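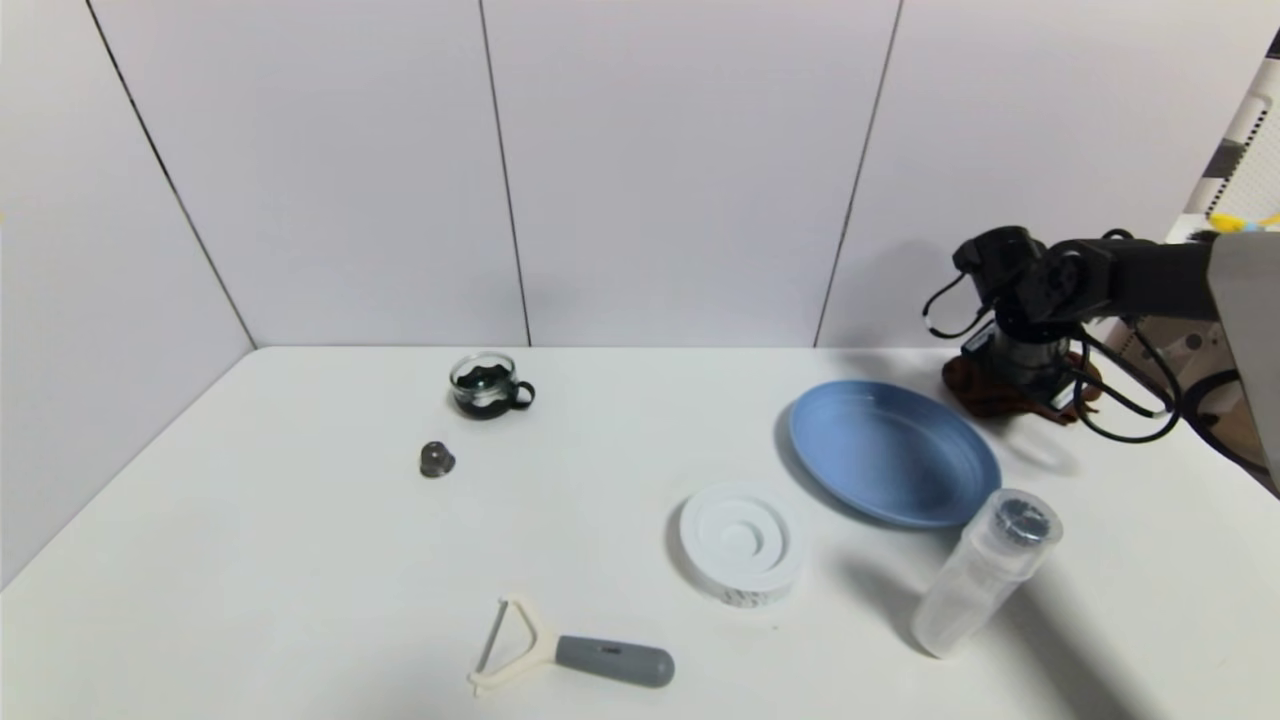
Duván Villanueva on Tape Loops, Slow Songs and the Second Pravham Record

May 2020

Duván Villanueva recorded most of the new Pravham album in a room over a tire shop. The shop closed at six, so the band started at seven. If a truck came in late, they waited.

"You can hear an air wrench on the third song," he says. "We tried to cut it out and the drums sounded wrong after that, so we put it back."

The album is called Nyaga. It has eight tracks and runs longer than the first one, mostly on account of the closing piece, which is 19 minutes of bass, vibraphone and a tape loop that gets slower as it goes. Villanueva plays the bass and made the loop. Lanying Guo plays vibraphone and keyboards, and Kiprono Simiyu plays drums. There is no singer. There was one for a few months, before the first record, and Villanueva would prefer to leave it at that.

I spoke to him by phone for a little over an hour. He was at his sister's place and had to stop twice to let the dog out.

The three of them met through another band, Mollo, which played loud and fast and broke up after a December tour that lost money. Guo was the last to join. "She didn't like the songs," Villanueva says. "She said so in the van. I thought she was right but I had a deposit down on the van."

What came next was close to a year of practice without shows. Simiyu had been listening to a lot of dub and wanted to play less. Guo had bought a used vibraphone with two dead bars, an F and the A above it, and the early Pravham songs were written around the missing notes. She has had it repaired. They still play those songs the old way.

"People ask if we're a post-rock band," he says. "I don't mind. When I was in high school that word meant a guitar got quiet and then it got loud. We don't have a guitar. Kiprono says we're a rhythm section that never got picked up."

Simiyu's drums are the thing most listeners will notice first on Nyaga. They are dry and close, with almost no cymbals. Crisóforo Rosales, who engineered and mixed the album, used three microphones on the kit and hung moving blankets on the wall behind it. Villanueva wanted more room sound and lost the argument. He says he came around when he heard the mixes in his car.

The long piece is called "Ulance." The loop in it comes from a cassette of Villanueva's uncle tuning an accordion. He cut out four seconds, played them back on a machine with a worn belt, and recorded the result. The belt gave out before they got a second take.

"So that's the take," he says. "Lanying came in early at one point and she hates it. I like it there."

The record is coming out on cassette and as a download - vinyl will have to wait until the plant gives them a date. They had 30 shows booked for the spring and summer, the most they have ever had, and all of them are off. Emmanuel Kashindye, who books the band, is holding a few rooms for next year without promising anything.

In the meantime they are mailing files back and forth, which Villanueva does not enjoy. Simiyu sends a drum part, he adds bass, and by the time Guo gets it the two of them have usually changed their minds. They have one piece finished that way. He won't play it for me.

"It's fine," he says. "It sounds like three people in three apartments."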